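I finally got Orla Scanlon to sit down with me, which took two tries and a lot of texting, because she has kids the way some people have houseplants – everywhere! Orla runs the children's Sunday class at our church in Fillmont, and I'd been dying to ask her how her family does prayer at home, since ours mostly happens over cold pasta.

"We started with bedtime and it was a disaster," she told me, laughing. "Everybody was tired, somebody was always crying, sometimes me." So they moved it to breakfast. One child picks a verse, another picks who they pray for, and the whole thing is over in 12 minutes, dishes included.

I asked what she does when the little ones won't sit still (mine roll under the table). "I let them wiggle," she said. "My mother, Dymphna Cullinane, raised 6 of us and she says God has heard worse than a kid humming."

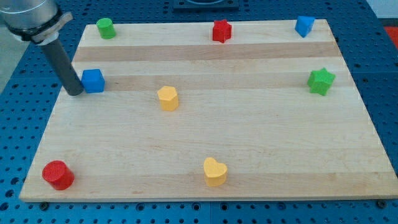
We got talking about memorizing scripture next, and I confessed that we gave up on it by April last year. Orla's family does one short verse every two weeks and says it in the car. Her youngest is still stuck on "Be still, and know that I am God," which he shouts. "He's got the words," she said. "We're working on the still part."

She also keeps a prayer notebook, an idea she got from her friend Teresa Dunne. They write down the date and the name of whoever they're praying for, and the kids love flipping back to old pages. They're up to entry 764! I bought a notebook on the way home and my daughter has already filled a page with the names of our neighbor's chickens.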